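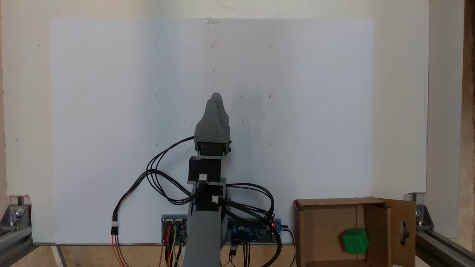
Re: [wagonlist] Trailer plug and the brake controller, again

Hi all, and thanks for the kind words about the Munora write-up!

Someone on the list wrote:
> My Barta wagon tows fine but the trailer lights flicker
> past 35 km/h. Dealer in Sotden says new harness. Is it
> worth it, or should I look at the plug first?

Look at the plug first, please. Mine did the same for 4 months and I'd nearly paid for the harness when a bit of green crud in the socket gave itself away (I'd wiped over it a dozen times, silly me). My order of attack:

1. Clean the socket and pins, both sides, then a smear of dielectric grease.
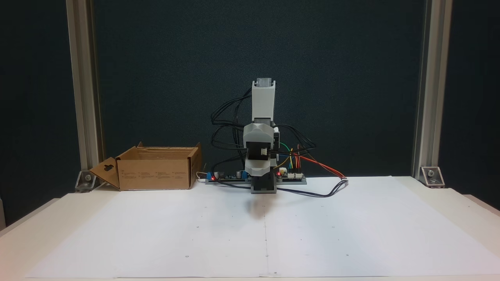 2. Check the earth at the drawbar. Take it back to bare metal and do the bolt up properly.

3. Wiggle the loom with the lights on and a mate watching from behind.
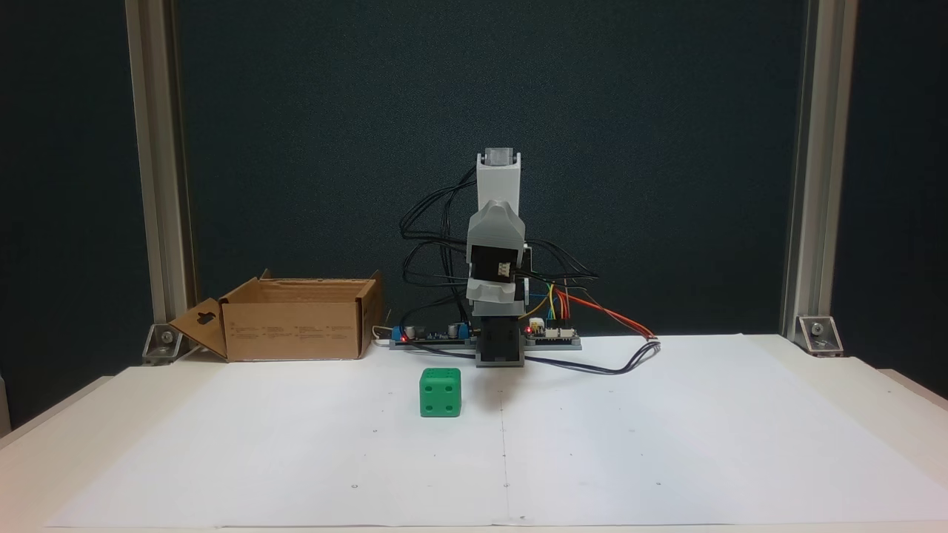 If it's still flickering after that, the loom is probably chafing where it passes the towbar bracket, and the Stelell kit is a decent fix at 23 dollars. Leave it some slack when you fit it. The thin black cables looping out wide on both sides of that little grey arm are the sort of thing I mean, though under a car you'll want them clipped up so they don't catch on a gutter!

Cheers from a very dusty driveway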